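3.2 Visual grading of table surfaces

The second part of the survey dealt with how clean a shared table looks, which earlier work has tended to merge with how clean it is. The two were kept apart. Swab results are given in Section 3.3 and were not known to the graders when they did their work.

Tables were graded at two sites, Grallstead and Dmytriv. Both sites use white tabletops in their shared rooms, and both have a daily wipe-down under the same written routine. In all, 41 tables were included. Tables with a cloth, a fixed screen or a visible break in the surface were left out, as were those moved between rooms during April. Each table was given a code, and its place in the room was recorded as wall, window or open floor.

Grading followed the five-point scale of the Ciridis protocol, where 1 means no mark noticed at normal standing height and 5 means marks noticed from the doorway. We made two changes to the scale. The original wording asks for a single grade per table, and in our pilot this gave poor agreement wherever one part of the surface was much worse than the rest. We therefore asked for one grade for the working zone and one for the margin, a strip one hand wide along each edge. The original also treats stains and wear alike. We asked graders to record them separately where they could, and to enter "unclear" where they could not.

The graders were 17 staff members who did not use the rooms in question. Each was trained in one session led by Y.L. and B.H., using a set of worn sample boards. The design called for 240 gradings, of which 228 were kept. The remaining 12 were dropped before analysis: in each of them the table code was missing or could not be read. No table lost all of its gradings in this way.

Agreement was better for the margin than for the working zone. Written comments point to lighting as one cause. A faint grey mark on a white surface may be plain from one side and hard to find from the other, and graders were free to walk round the table only where it stood on open floor. At wall tables they saw the surface from fewer sides. A second cause is the "unclear" entry, which some graders used freely and others hardly at all — a habit that training did not remove.

Items left on the tables were not cleared before grading. This was a deliberate choice, as clearing would have meant touching the surface ahead of the swab. Graders were told to ignore such items and to grade only what could be seen of the tabletop. Spills that were plainly fresh were noted but not graded.
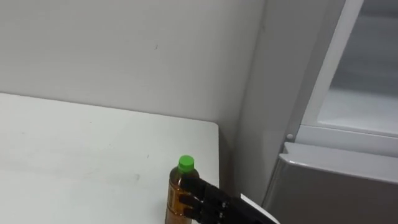
Figure 4. Marks of the kind that were hard to assign to stain or wear. The working zone and the margin are graded separately, and neither grade takes account of items left in place. The white top has light scuffing with faint grey smudges and a soft greyish streak near the middle; a green-capped bottle stands near the front right corner.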